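Section 4: Setting Up the Desk Phone in the Brick Room

If you skipped straight to this part, welcome! I do the same thing with every manual I own. You'll need the phone line finished (Section 3) before any of this makes sense, so if there's no live jack on the wall yet, go back and sort that out first. I'll wait.

This section covers putting the handset and base together, finding them a decent spot on the table, and getting your first dial tone. It's written for the plain corded phones we use at Stendwood, the kind with a handset, a base and one curly cord. If you've been handed one of the older Skatard phones with the separate speaker, the steps are mostly the same, but the cord jacks are on the opposite side and you'll want Section 6 for the volume settings.

What you need

The base
The handset
The coiled cord (it may already be clipped into the handset, they often are)
The flat line cord, the long straight one
A soft dry cloth
A table that doesn't wobble

You don't need any tools. I've seen people get out a screwdriver for this and all they managed to do was open up a base that was perfectly fine.

4.1 Clear a spot

1. Move drinks to the back of the table or off it completely. I keep a water bottle in that room all the time and I'm not going to tell you to go thirsty, but put the cap on and keep it well behind the phone.

2. Stack up any magazines and slide them back too. The base has four little rubber feet and they don't grip on glossy paper at all. Ask me how many times I've picked up a handset and had the whole base come skating after it!

3. Wipe the tabletop and let it dry.

Note: The white table shows every smudge. I gave up on keeping it spotless, but dust under the rubber feet does make the base slide, so at least do the patch where the phone is going.

4.2 Connect the handset

4. Set the base down facing you with the lettering at the bottom, so you know you've got it the right way up.

5. Find the two small jacks on the base. The narrow one on the side is for the coiled cord. The wider one on the back is for the wall.

6. Push one end of the coiled cord into the bottom of the handset until it clicks. If you don't hear a click, give it a gentle tug. It should stay put.

7. Push the other end into the narrow jack on the side of the base. Same deal, listen for the click.

Caution: Don't force the plug. If it won't go, you've either got the wrong jack or the little plastic tab is upside down. A bent tab means a new cord, and I only keep 2 spares in the drawer.

8. Hold the handset up by the middle and let the cord dangle for a few seconds. It'll spin itself around and shake out most of the tangles. Do this now, before it's been living in a knot for a month.

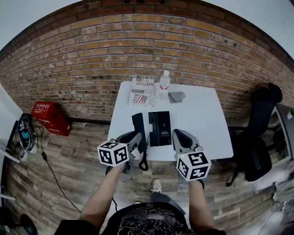
Once the twists are out, lay the handset in its cradle and check that it sits flat. There's a small hook switch in there, and if the handset is on crooked the switch stays up and your line reads as busy. I spent most of an afternoon last October wondering why it had gone so quiet, and that was the entire problem.

4.3 Connect the line

9. Plug the flat cord into the wide jack on the back of the base.

10. Run the cord along the back edge of the table and down to the wall jack. Leave a bit of slack. You want to be able to turn the base toward you without yanking anything.

11. Coil up whatever's left over and tie it loosely. A strip of hook-and-loop tape is great. Rubber bands go sticky after one summer, so please don't.

Caution: Keep the flat cord out of the walkway. Don't tape it to the floor planks either. The tape lifts the finish, and we already have one ugly patch by the door (my fault, sorry).

Note: Please don't put cord clips into the brick. I know it looks tough, but we agreed when we took the room that there'd be no new holes in that wall. The stick-on Tastel clips go under the lip of the table and hold just fine.

4.4 Test it

12. Lift the handset and listen. You want a steady tone. If you hear nothing, hang up, push all four plugs in again (two on the coiled cord, two on the flat one), and try once more.

13. Dial 326. That's the internal test line, and it'll read your extension back to you.

14. Write the extension on a bit of paper tape and stick it underneath the base. Underneath, not on top! On top it rubs off within a week.

15. Hang up and have somebody call you from another room. Two or three rings is plenty.

If it still isn't working

Tone but lots of crackle: nearly always the coiled cord. Wiggle it at the handset end while you listen. If the crackle changes, swap the cord.

You can hear them but they can't hear you: check that the mute key isn't down. It's flat and very easy to press with your palm when you move the base.

No ring, but you can call out fine: the ringer slider is probably at off. It's on the right edge of the base.

Nothing at all: try the phone on a jack that you know works. If it's dead there as well, the phone is the problem. If it comes to life, go back to Section 3, step 9, and look at the wall wiring again. For anything inside the wall itself, call Hassanpour on extension 591 and leave the faceplate on until they've been.

Looking after it

Wipe the handset with a barely damp cloth whenever it looks like it needs it, and dry it right after. No sprays, the liquid gets down into the mouthpiece holes. Let the cord hang and untwist itself every so often, same as in step 8.

Moving the phone to a different table is covered in Section 5, along with what to do about the longer line cord.

Last updated 2024-07-30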